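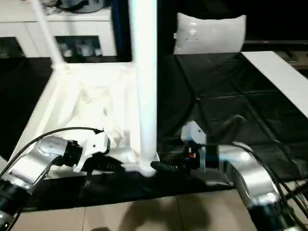 Jeferson Holanda would have liked another week. The poles go up quickly enough, he said, and it is the covers that eat the time, as a crease left in a small one looks far worse than a crease in a big one.

Small shelters to go on show in Cullow

Tabletop frames with white poles and pale covers are being put together for a display at the Vasconcelos building, where the Likach shelter project will open its doors to the public in June. Entry is free. Visitors will be able to see the small shelters up close and try putting one up themselves. 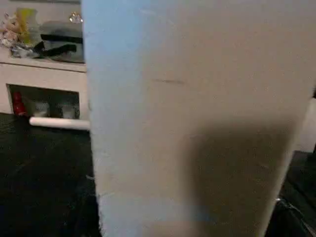 Emerson Evangelista
Local news reporter

The display will have 40 small shelters in all, set out on tables on the ground floor. Each is a scaled-down version of an idea for a covered seat, a market stall or a bus stop, and most could be carried under one arm if the uprights were taken out first.

Likach began as an evening class in making things from tube and cloth. It now runs through the year and takes people with no experience of building anything. The class pays for its materials out of fees and a yearly sale of work, and last year's sale brought in £3,513. Most of that has gone on tube, joints and clamps, with a smaller sum set aside for tables.

Holanda teaches the class and has been in charge of the display since the winter. He said the rules given to the makers were short. The shelter had to stand on a table without being tied to anything. It had to have some kind of cover. It had to come apart again and go back in its box.

"That last one caught a lot of people," he said. "They'd glued it. It looked lovely and we couldn't get it through the door."

Four of the glued ones have been taken back by their makers to be done again. One has been let through as it stands, on the grounds that it is small enough to go in a car boot whole.

The tube comes from Pakonell, which sells it to the class in mixed bundles of offcuts. The offcuts are sorted by width when they arrive and then by length, and the short ones are kept for bottom rails. Long straight pieces are in demand and there is a list for them. Makers who want two tall uprights have been asked to say so early.

Covers have been left more open. Cloth is the usual choice, as it can be pulled about until it sits right and pinned while the maker decides what to do with the corners. Paper has been popular too, mainly with the younger members of the class, and several of the shelters use it in folds so that it holds its own shape. A folded cover needs a heavier sheet than people expect. Thin paper takes the crease well on the first evening and has gone soft by the third.

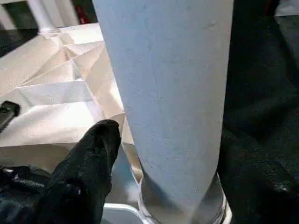
Heavy paper has its own trouble, which is that it springs back. The class has got into the habit of folding a sheet, opening it out flat, folding it again the other way and then leaving it under a board overnight. After that it will usually stay where it is put. Makers are asked to write their names on the underside of the sheet, following a mix-up in the spring when two covers with the same pattern of folds went home with the wrong people.

The class has also been keeping a record of how long each shelter takes to put up from its box. The slowest so far took 132 minutes, and that was with the instructions to hand. Its maker has since rewritten them. The quickest are up in the time it takes to boil a kettle, though Holanda pointed out that the quick ones tend to have very little to them.

"Two poles and a sheet," he said. "There's nothing wrong with that. If it's raining and you're waiting for a bus, two poles and a sheet will do you."

The bus stop shelters are likely to get the most attention in Cullow, where the stop outside the Vasconcelos building has had no cover of its own since the old one was taken away. Visitors will be asked which of the small shelters they would most like to see built at full size, and slips will be left on the tables for comments. The class has said it will build one full-size shelter from the slips and put it up in the yard behind the building for the summer. It has no permission to put anything at the stop itself and has not asked for any.

A full-size version would need thicker tube and proper feet. It would also need a cover that can stay out in the wet, which rules out most of what is being used on the tables. Holanda said he had a roll of heavier white material put by but wanted to see what people chose before cutting into it.

One or two of the makers are hoping for something more ambitious. There is a design with poles that lean inwards and meet over the middle, and another with a sloping cover that runs right down to the table on one side and is meant to keep the wind off. Both have been put up in the class several times and both have fallen down at least once. The leaning one now has a clamp at the foot of each pole, and its maker reports that this has helped.

Clamps have been a sore point. Some of the class feel that a shelter ought to stand by its joints alone and that a clamp is a kind of cheating. Others say a clamp is cheap and easy to replace, and that anybody who has tried to put up a gazebo in a field would be glad of one. The rules allow clamps, and they will stay allowed.

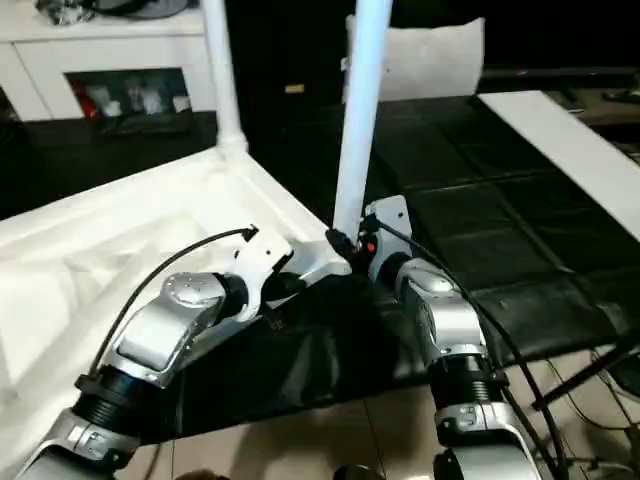 CULLOW, June - The tables are now in place for the Likach display and the last of the small shelters are being put up ahead of the opening.

Likach has confirmed that all 40 will be shown. The last two to be accepted were a market stall with a striped awning and a long, low shelter meant for bicycles, which had to be shortened by a rail to fit its table.

The tables have been arranged so that people can walk all the way round each one. Dark cloth has been used under the white frames so that the rails show up, and the labels have been printed in large type after a request from members of the class who struggled with last year's. Each label gives the maker's first name, what the shelter is for and what the cover is made of.

The order of the tables was changed late on. The tall shelters had been grouped together at the far end, where the ceiling is highest, but the light there is poor in the afternoon. They have been moved nearer the windows and the low ones have taken their place - a swap that took most of an evening, as the tall ones had to have their uprights out before anyone would risk lifting them.

There will be a separate table for visitors who want to have a go. It will have tube already cut to length, a box of elbow joints, clamps in two sizes, squares of cloth and a pile of heavy paper. Children are welcome at this table with an adult. Anything made on it can be taken home apart from the clamps, which are needed for the autumn class.

The class sold 334 tickets for its last paid event, a sale of work held in the same building, and expects more than that for a free one. The doors will be propped open at both ends and people are asked to come in from the yard side and leave by the street. There is a step at the street door. Anyone who needs to avoid it can go back out through the yard.

The display will be open from 10am to 4pm, with the last visitors let in at 3.30pm. Slips for the full-size shelter can be left in the box by the yard door until closing on the last day. They will be counted that evening and the result put up in the window.

Parking at the Vasconcelos building is limited to a handful of spaces in the yard, and these will be kept clear for makers on the first morning and the last afternoon. The car park behind the shops is a five-minute walk away. Dogs are allowed in the yard only.

Tea and coffee will be sold from the hatch. The money will go towards the autumn class, which has places left on the early session and a waiting list for the later one. Names for either can be given at the hatch or sent in through the Likach website.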